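Getting more life out of old metal tubs

I love a metal tub! Plastic ones crack after a couple of winters in our shed, but a good steel one just keeps going, and the Saturday market at Liltby nearly always has a few going cheap.

Wash it first with hot water and a squirt of washing-up liquid, then dry it straight away with an old towel. Leave it upside down overnight – corners hold more water than you'd think.

For rust spots, crumple up some kitchen foil, dip it in vinegar and rub. Stubborn patches need 300 grit paper, and go gently (I once went at one with a wire brush and regretted it for 6 years). Wipe on a thin coat of vegetable oil afterwards if it's only going to hold pegs or string.

Scratches don't bother me one bit. Sharp edges do, so run a file along the rim before you put your hands in and out of it all day. 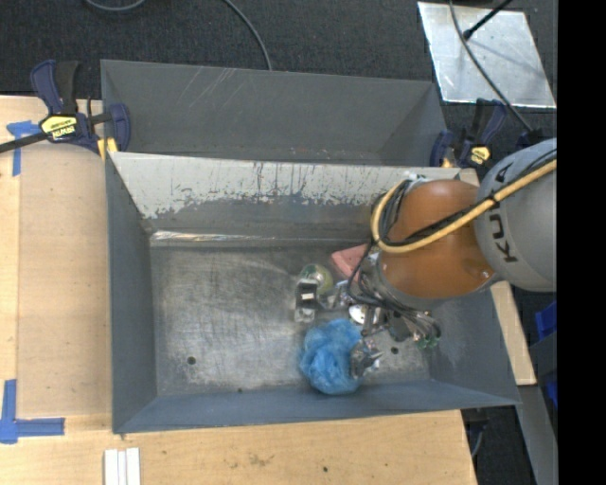
Plenty of scuffs and scratches, and still holding things.

Small holes are handy for drainage if you fancy planting herbs. Otherwise, stick a square of tape underneath – 3 layers for anything heavy.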